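Soncombe Repair Club - notes from the meeting, Saturday, May 21, 2022

I said I'd do the minutes again, so blame me for the spelling. Mirela Bragança chaired, and we got going once the kettle had boiled. February's minutes were agreed, apart from my getting the Foltberg hall booking wrong (sorry, all!).

Money first. We have £852 in the account, and everyone was happy to put a bit of that towards thermal paste, screws and a decent torch.

Then on to the Dell tower, which got most of the chat - side panel off, lying flat, and the CPU socket standing open.

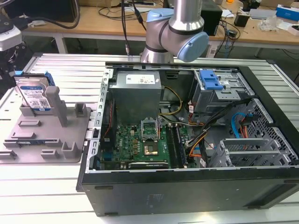 Mirela wants the processor sorted before anybody touches the memory, and I'm with her on that. Asante asked if we could tidy the cables while we're in there, and we said yes please, but leave the power supply where it is. We're still short of two memory sticks. I'm to ring Nitari on Monday and see what they've got.

Two more towers are waiting in the cupboard. Please label your screws this time!

Any other business: biscuits. Mirela is bringing them next time. Finished at half past four.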